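旧戴尔塔式机拆开清灰,顺便换硅脂,有几个地方想问

楼主:flondam_桥下
发表于 11月 晚上

机器是单位淘汰下来的,戴尔的塔式台式机,在储物间放了好几年。上个月搬家翻出来,想收拾一下给家里老人看看网页、记记账。通电能亮,进系统以后风扇声音很大,过一会儿就自己关机。进BIOS看了一眼,温度一直往上走,我判断是散热的问题。

侧板打开以后灰比我想的多,拿吹球和刷子弄了一个多小时。散热器拆下来,底面的硅脂已经干成粉,一碰就掉。用酒精棉片把CPU顶盖擦了几遍,现在是亮的。内存也全拔了,金手指用橡皮擦过,放在防静电袋里。

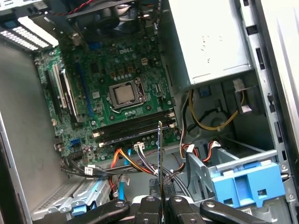 目前卡在这几件事上:

一是硅脂。手边有一支Carkora的,买了两年多没开封,还能不能用?

二是CPU要不要从插座里取出来看一下针脚。我没动压杆,怕弄坏。

三是电源。外壳有几道划痕,里面估计也是灰,要不要拆开清?

四是纽扣电池,每次开机时间都不对,应该是没电了。

预算不想超过三百,超了就不如买个二手小主机。

2楼:老槐树下修电脑

硅脂没开封可以用,先挤一点出来扔掉,看有没有出油分层。出油就别用了,再买一支也没几个钱。

CPU不用取。能亮机、能进系统,说明接触没问题,拿出来再放回去只会多一次弄弯针脚的机会。

纽扣电池一般是CR2032,超市就有,换之前看一眼旧电池上印的型号,拔电源线再换。

3楼:Prirkier

不同意楼上第二条。放了几年的机器,储物间又潮,触点有可能氧化。我上次收的一台就是这样,时好时坏,取出来擦了一遍才稳定。压杆往下按再往外推,松开就起来了,没那么吓人。

4楼:老槐树下修电脑
回复 3楼

你那台是时好时坏,楼主这台是过热关机,症状不一样。先换硅脂、装回去跑半小时,温度正常就收工。没有毛病的地方不要动。

5楼:Prirkier
回复 4楼

反正散热器都下来了,顺手的事。装回去再发现有问题还得重涂一遍。

6楼:lemma_kiros

我叫Kiros Lemma,在二手市场修了11年机器,说几句。

CPU取不取都行,新手我建议不取。电源绝对不要拆外壳,里面的电容断电以后还可能带电。想清灰,断电后从散热口往里吹,吹的时候用棉签顶住风扇叶片,别让它转。吹完装机听一听,有异响或者焦味就整个换掉。换之前核对接口和尺寸,品牌机的电源有些跟标准的不一样,别按普通ATX直接下单。

还有,装散热器的时候螺丝按对角线分几次拧,别一颗拧到底再拧下一颗。

7楼:半夜不睡的猫

三百块修这个?我在二手平台看过,带固态的小主机也就这个价,还省电。这种老塔式机一开就是一个暖炉。

8楼:flondam_桥下(楼主)
回复 7楼

机器是现成的,花钱的只有硅脂和电池,再加一块小固态。小主机我也看了,老人那边显示器是旧的VGA口,还要另配转接头,不想折腾。

9楼:yeshi_L

楼主的板子扩展槽挺全,家里有旧的独显可以插上试试,不过先看电源瓦数够不够。看网页的话没必要。

内存装回去的时候两边的卡扣都要听到响。我第一次自己装,有一条没插到底,开机一直叫,查了一晚上。

10楼:Scanlon修机日记

说一下灰的事。刷子最好用防静电的,普通塑料毛刷在板子上来回刷有风险。吸尘器更不要直接怼上去。

另外电源出来那一把黄黑的线,装侧板之前用扎带收一下,别搭到CPU风扇上。我碰到过线卡住风扇的,症状跟楼主一模一样,也是开机一会儿就关。

11楼:半夜不睡的猫
回复 8楼

VGA转接头二十块。随你吧。

12楼:flondam_桥下(楼主)

回来报一下。Carkora那支挤出来前面一小段有点油,后面的正常,就用了后面的。CPU没取。电源按6楼说的从外面吹的,吹出来一大团。线用扎带捆到硬盘架那边了。

装好以后第一次开机没显示,把内存重新按了一遍就好了,9楼说得对。电池换了,时间调好,关机拔线放了一夜,第二天没再乱。

现在放网页视频,温度稳定,声音也小很多。固态还没到,系统先用着原来的机械盘,开机慢得很。

13楼:老槐树下修电脑

硅脂出过油的还是建议有空重换,先用着也行,过几个月看看温度有没有变高。

14楼:Prirkier

以后要是又不稳定,记得把CPU取出来擦一下。

15楼:yeshi_L

固态装的时候看下机箱里有没有2.5寸的位置,没有的话买个转接架,几块钱。SATA线也确认一下有没有多的,我那台就只带了一根。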